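**Countertop notes, October: electric pots**

The pale green electric pot has taken over from the old Hallitz on the Alcombe counter. Settings are made on the front dial. Check that the lid is seated on its steel rim before turning anything. 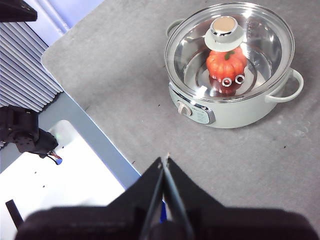 Abdelilah Metwally writes that he sets a pumpkin whole only when it clears the lid by a finger's width, and halves anything over 850 g. His steaming time is 40 minutes, with roughly 16 oz of water.

We would start with less water and top up.

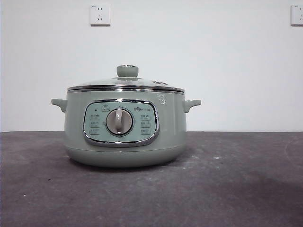 Wipe the chrome trim around the panel with a damp cloth - no spray near the dial. Side handles get a dry cloth only. The glass lid is washed separately.

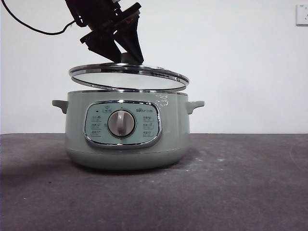

Lift it by the center knob, far side first, and let condensate run back into the pot. The Tóth recipe sheet is filed under 1088.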